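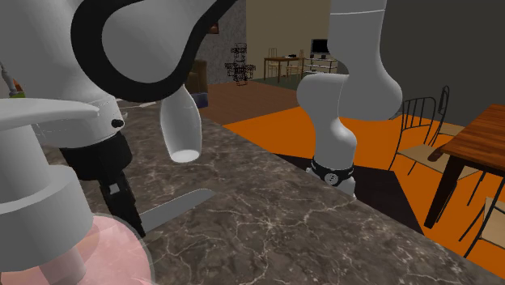 4. Sealing and looking after your stone worktop

Right, you've got the slab in and levelled (well done, that was the heavy part!) and now it wants sealing before anyone puts a mug of coffee on it. I've done this on two kitchens of my own and a fair few belonging to friends, and I still read the tin every time, so please do the same. I'm writing for the Puvex kit, but the Nastis one goes on much the same way.

What you'll need: the sealer, two lint-free cloths, a soft brush, masking tape, gloves, and a window that opens.

1. Clear the whole worktop, including the kettle and whatever lives behind the kettle.

2. Wash the stone with warm water and a drop of washing-up liquid, then rinse it twice. Leave it overnight. I know it looks dry after an hour. It isn't, especially near the sink cut-out.

3. Tape off the sink rim, the hob and the bottom edge of the tiles. Larysa Panasiuk, who tested these steps in her own kitchen, skipped the tiles and spent an evening with a scraper.

4. Try a dab of sealer on an offcut, or somewhere hidden at the back. Some stones go a shade darker and stay that way.

5. Shake the bottle, pour out a puddle the size of a saucer and spread it with the brush. Work in patches you can reach without leaning on the wet bit.

6. Let it soak in for 4 minutes, then wipe off everything left on the surface. Keep going until your cloth stops dragging.

7. Wait some 90 minutes and put on the second coat in the same way.

8. Peel the tape back slowly and keep the worktop free of water until the next morning.

Caution: open the window before you open the bottle. Lay used cloths flat outdoors to dry and don't scrunch them up in the bin, as some sealers can heat up in a bundled rag and catch fire.

Note: if you find a sticky haze the next day, you left too much on. Dampen a cloth with fresh sealer, rub the patch for a minute and buff it straight off.

For everyday cleaning I use warm soapy water and nothing else. Vinegar and lemon will etch marble and limestone, sealed or not, and so will most limescale sprays. To check the seal, drip a little water on the stone each December. If it leaves a dark mark after ten minutes, go back to step 1. Chips and cracks are covered in section 5.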